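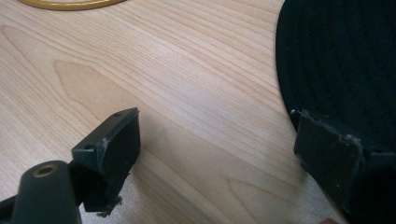

Papers > Domestic Surfaces > Section 4

4. What people see when they look at a pale table

I went into this part of the study thinking we'd mostly talk about scratches. Our 22 households had all bought or inherited a light-coloured wooden table, and I had a long list of questions ready on dents, rings and hot pans. We got through very few of them. What people wanted to talk about was the grain, and they had a lot to say (Tsion Teshome, who did half the visits with me, filled 2 notebooks in April alone).

4.1 Favourite spots

Most people have a favourite patch on their table. I hadn't expected that at all! Kusum Kaushik's pilot interviews hinted at it, but I'd put it down to politeness — you ask someone about their table and they feel they should come up with something. Then it kept happening. One woman in the Wadura group ran her finger along an arch in the grain and told us it was where her son always did his homework, and he called it the mountain. A retired couple had turned their table end for end so the swirly bit would be near the window.

The arches are what furniture makers call cathedral figure, and you get them when a board is cut flat across the growth rings. Figure 3 shows the sort of thing I mean, with darker, tan-tinted swirls and arches near the centre and left of a pale blond top, and long flowing lines heading off on the diagonal. People rarely knew the word. They said flames, hills, fingerprints, "the map", and in one case "the onion". We kept all of these in the coding exactly as spoken, and Sharada Kotian grouped them afterwards into landscape words, body words and food words. I still think flames deserved a group of its own, but I was outvoted.

Figure 3. Pale wooden tabletop with cathedral figure and a slight gloss, in soft light.

4.2 Shine and the trouble with light

Gloss came up nearly as often, usually as a complaint. A smooth, slightly shiny finish brightens a pale top nicely, but it also bleaches the grain out in patches. You can see a bit of this towards the lower right of Figure 3, where the surface goes almost white. Several people told us they'd chosen a table in the shop for its pattern and then couldn't see half of it at home. Dennis Sedgwick, whose workshop at Brindine refinished four of the tables in our sample, reckons he gets asked to "bring the grain back" on tops where the grain hasn't gone anywhere. He moves a lamp first and sands later.

We tried the lamp trick ourselves in the Gresar households. Same table, same chairs, with the lamp shifted from directly overhead to low and off to one side. Before the shift, people tended to describe their table by colour (pale, honey, "sort of biscuit"). Afterwards they went straight to pattern. It's a small group and the order was always the same, so I wouldn't lean on it too hard, but the change in wording was easy to hear on the recordings.

4.3 Covering it up

Here's the bit I keep coming back to. Plenty of people who told us they loved the grain also kept a cloth over it. The cloth came off for visitors and went back on for dinner, or the other way round, and quite a few couldn't say which was the usual arrangement in their own house. Takeshi Honda suggested we ask about the cloth before asking about the table, and in the Valtonen group we did. Those answers were much more practical — crumbs, felt pens, a cat — and the favourite patches only turned up later in the chat, sometimes when we were already putting our shoes on.

I don't have a neat account of this. Part of it is probably plain carefulness, as a pale top shows a wine ring sooner than a dark one does, or at least our households were sure that it does. We didn't test that. The full wording of both sets of questions is in Appendix B, along with the list of grain words.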